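Havton opens its doors to people who want to teach machines by hand

28 December 2025

A learning system called Clillano is being taught to handle small objects, and the lessons come from people. At Havton, helpers pick up a hand-held gripper, squeeze the trigger and go through a simple job at a round table. Every go is saved as one example for the system to learn from.

The project began in March with 2 grippers and a single task. It now has 9 tasks on its list, all of them small tabletop jobs, and the Amine team behind it is delighted with how quickly newcomers get the hang of things. Most people need just a few tries before their movements become smooth and natural, and those are wonderful examples to have!

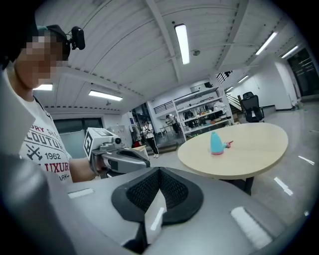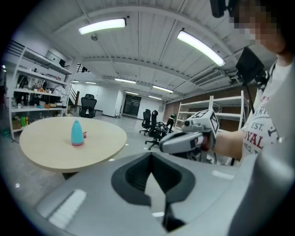
Does a helper need to know how to write code?

Anyone with a steady hand can join in. Helpers get a short practice run with the gripper first, and the team looks after the software and checks the recordings later.

Clumsy attempts are welcome too. A missed grasp followed by a second try can show the system how to recover, so the team keeps plenty of them and labels them with care.

Next comes the really exciting part. The examples will go to Theodorakopoulos, the project's partner lab, where the first version of Clillano will be tried on 3 of the tasks. New sessions will carry on at Havton in the meantime, with fresh objects added to the table as the list grows.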